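Ticket 800: left hand gripper loses marker tracking
Site: Dranness, desk cell
Opened by: Demyd Harasym
Assigned to: Vitalii Zakharchenko
Status: open, again

Oct 4, 2021

Demyd: Left gripper pose jumps sideways whenever the lamp is on. Right one behaves. I have restarted everything that has a switch, including the lamp.

Vitalii: Log 74 shows the left marker dropping out 8 times in one take. Is the marker face clean?

Demyd: It is now. I'd rather not discuss the cloth. Dropouts went from 8 to 8.

Vitalii: Check the cube mount for play. In March we had the same fault and it was one screw.

Demyd: Found the screw. It turned a good half turn, so I'm calling that a confession. Recalibrated both hands, 300 frames each. Left is steady with the lamp off. Lamp on, it still twitches near the desk edge.

Vitalii: Glare, then. Lower the exposure one step and redo the lamp and cable reach. Hold both hands out in front of the desk before you start, markers toward the head camera.

Demyd: Exposure down one step. Starting from the hold position.
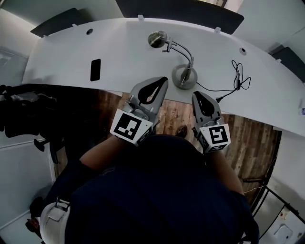
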